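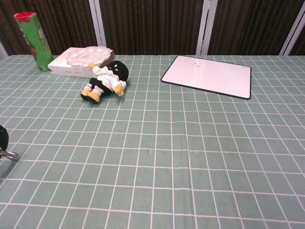
Our project compared two joint supplements for older horses, Larkix pellets and Tesonia powder, at the Marikar riding stable. Eight horses took part, four on each product, and we scored their stride every Monday. At our display table, with its green checked cloth and plush penguin, visitors asked mostly about cost. Larkix was eaten without trouble – the powder was often left in the bucket. Stride scores rose slightly in both groups, too little to favor either one.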